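New tops for the tables at Gristlow

The tables in the back workroom at Gristlow have new tops, and I've been in twice already to look at them, which tells you what kind of month February has been for me. They're dark, very nearly black, with a matte finish, and after years of that scratched pale green they make the whole room feel different. I walked in with my coffee and had to stop in the doorway for a second!

If you haven't been back there in a while, it's the long room behind the front counter, past the coat hooks, where the mending, sorting and wrapping get done. There used to be 2 tables that matched and one that came from a school sale and wobbled. All 3 are now the same height and the same color (the wobbly one has had its short leg fixed, so please take your folded cardboard home if it's yours).

The job came in at $300, covering included. Maleo put in most of that and the rest came out of the jar by the register. I had guessed a lot more. The material is from Ríos, who had the end of a roll left over from another order and let it go cheap, and Junhao Jin did the fitting over two evenings with a staple gun and a lot of patience. I held the other end for one of those evenings. My thumbs have mostly forgiven me.

Junhao picked the color, and there was a fair amount of grumbling about it. I was one of the grumblers. I wanted a nice cream. His argument was that nearly everything we handle back there is white or close to it – pillowcases, tissue, shirt collars, paper patterns, that endless supply of christening gowns – and on a pale table you lose the edges. He laid a scrap of white lining on the new top and on the old one and told me to find the seam from across the room. I gave in. 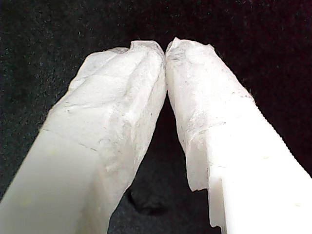
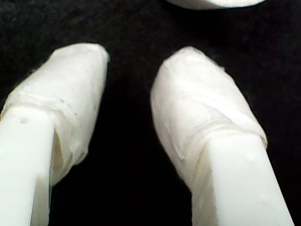 The lamps have been moved too. The tall one is now at the window end, and the clip-on one that always slid down its shelf has a proper bracket. Between those and the dark tops, I threaded a needle on my second try the other night, with my old glasses on. I can't promise you the same luck, but come and sit at the far table around supper time and see what you think.

Now for the lint. Yes, it shows. I wiped down the middle table before I sat, and by the time I'd finished one hem there was fluff all over my end of it, plus a good bit of thread I would have sworn I'd put in the trash. There's a soft brush hanging on a nail by the light switch and a sticky roller in the top drawer. Please don't use the wet sponge from the sink, and please don't iron directly on the tops, even for one quick collar. The ironing board is still where it always was.

Pins go in the dishes, of which we have plenty. Chalk is fine and brushes right off. Glue and paint are still outside jobs, or you can use the old school desk in the hall, which has survived worse than anything you're planning to do to it.

The room is open until 9 in the evening for the rest of the month, and you don't need to sign up. Fedia has the key in the mornings if you'd like to come before lunch and have the place to yourself – knock at the side door, the bell is out again. The old green covering is rolled up behind the door and free to whoever wants it. It's scratched on one side but the back is clean, and I think it would do nicely as a shelf liner or a mat for muddy boots. I've already taken a piece for under my sink.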